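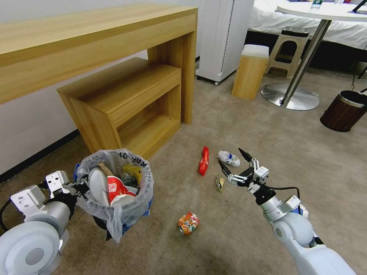 Home | Our Work | Reports | Contact

Plirkach tidy rooms: January progress report to the Ghasemi fund

Dear Bahman,

Your last payment of £3189 went mostly on bins, liners and carpet cleaning, and I'm pleased to say we have now been through 30 of the rooms on our list (the long corridor at Busatport is still to come, I'm afraid!). Floor litter is much as we expected: snack wrappers, drinks cartons, the odd tissue.
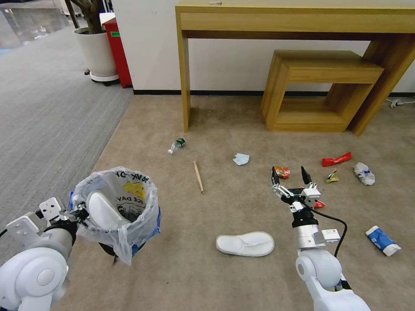

Litter on the carpet by the desk, with one slipper already in the bin.

We have stayed with small lined bins that can be taken right to the mess, and I do think they suit carpeted rooms far better than the big sacks we used to drag about.

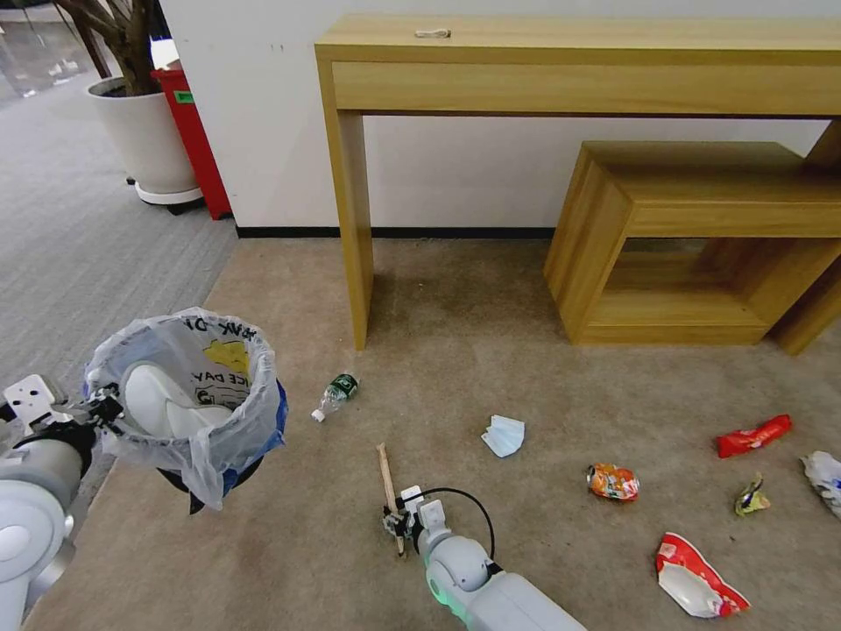

A wooden stick, a green-labelled bottle and wrappers near the console table.

Sticks are a nuisance, as they go through thin bags, so I have asked Fleltex to quote for a thicker liner. Their first price was a bit steep and I've gone back to them.

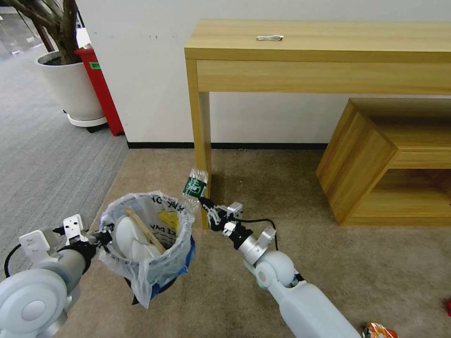
Thongchai Kamolrat

Bottles go in with everything else for now, though I would dearly love a second bin for them if the budget stretches. We have 211 liners left, enough to see us through the corridor. Do come and visit, the kettle is always on.

4 shares | 2 comments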